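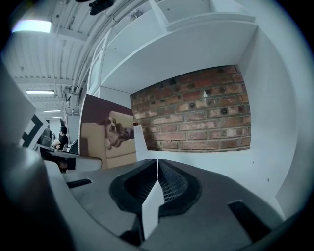 3.2. Mobiliario de trabajo y objetos apoyados

El puesto estudiado combina escritorio y estantería en un solo mueble blanco, con huecos abiertos y divisores verticales. El fondo de ladrillo visto queda sin revestir detrás de los compartimentos, de modo que los objetos se apoyan sobre una superficie irregular. Esta condición interesa al presente trabajo, pues la estabilidad de un libro en posición vertical depende tanto de su encuadernación como del plano contra el que descansa.

Se distinguieron dos clases de objetos: volúmenes encuadernados y piezas gráficas de exposición (marcos, láminas y fotografías impresas). Las segundas ocupan el fondo del tablero y rara vez se desplazan. Los primeros cambian de lugar con cada consulta y son la causa principal del desorden medido en la sección 3.1.
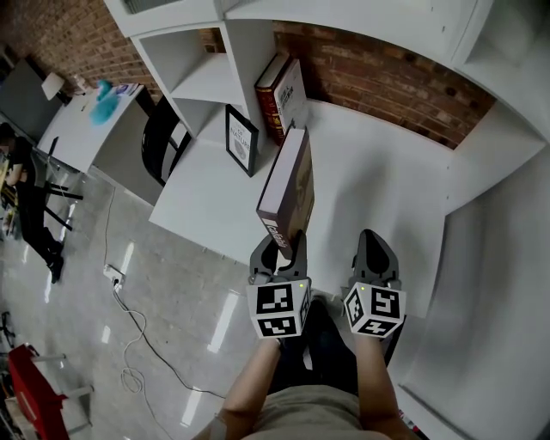 Para los volúmenes se adoptó la pauta de colocación Drotanon, que exige el canto inferior apoyado por completo y el lomo orientado hacia el usuario. Una inclinación leve se admite siempre que el libro no invada el hueco contiguo. Los ejemplares de tapa dura se trataron aparte — su rigidez permite mantenerlos en pie sin sujetalibros —, mientras que los de formato estrecho se registraron con una categoría propia, dado que su base de apoyo es menor.

El inventario del estudio comprende 2719 colocaciones, de las cuales 500 corresponden a libros estrechos. Las etiquetas del lomo se conservaron, aunque tapen parte de la decoración, y se anotó su altura respecto al canto inferior.

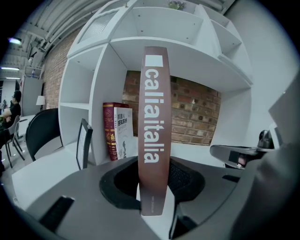 Figura 3. Libro marrón de formato estrecho en posición vertical, con el lomo al frente; detrás, la estantería blanca y el ladrillo visto.

La lectura del lomo resultó más lenta en los títulos impresos en vertical, efecto que se analiza en la sección 4 junto con el de la anchura del volumen.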